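Filed under: Grants and Reporting

Progress report to the Boyer Community Fund: Liltton Shared Meals Program

The program continued to operate from the Breltano hall through July. Attendance held steady over the winter months, with 640 meals served in the reporting period and 93 households now registered. Two of the six cooking sessions planned for the second half have been moved to the evening, at the request of families with shift workers.
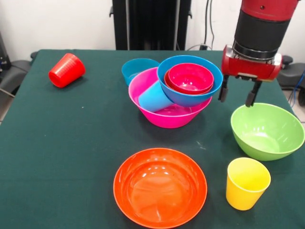

Spending remains within the approved budget. Produce costs rose in June - chiefly for leafy greens - and were offset by a lower delivery charge from Fistov. The food safety refresher has been rescheduled to August, as the trainer was unavailable.

The Fund's approval is sought to carry the unspent travel allowance into the next period. A revised budget is attached.

Quentin Jacquet
Program Coordinator

Comments (2)

marg_t: Are the evening sessions open to people outside Liltton? My sister is over in Breltano.

Devlin: Good to see the travel money being kept for next time. When will the August dates go up?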